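Veg box delivery, Gilincombe run: cut-off times and cold chain

plundelance_pete
Has anyone else had the Monday cut-off moved on them? Mine used to close at 6 pm Sunday. It now closes at noon, and the site still shows the old time at checkout. Order minimum is $80 before the delivery fee.

JQuintanilla
Noon is correct for Gilincombe and Plundelance. Fitzsimmons is still 6 pm. The packing shed needs the count before the growers pick — leafy greens are cut to order.
Juniper Quintanilla

saltbush14
The fee went up as well. I pay $14 for a 30 km leg. Pralport pays the same and it's nearly double the distance.

plundelance_pete
Flat fee is standard for a shared run. Per-kilometre pricing would kill the outer stops.

saltbush14
Disagree. The outer stops are the reason the van gets here at 2 pm. My yoghurt was at 9 degrees on arrival last fortnight, measured with a probe. It should be 5 or under.

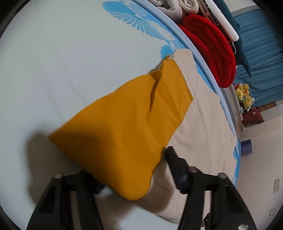 Re: cold chain

kelpie_and_kale
Probe in the yoghurt or between the tubs? Air readings in an esky climb as soon as the lid is off.

saltbush14
In the yoghurt, centre of the tub, one minute.

kelpie_and_kale
Then report it. Two gel bricks on top, not underneath, fixed it for our street.

JQuintanilla
Send me the order number and delivery time. Dairy can be credited. I'll ask for the checkout text to be corrected too.

plundelance_pete
Still says 6 pm as of this morning.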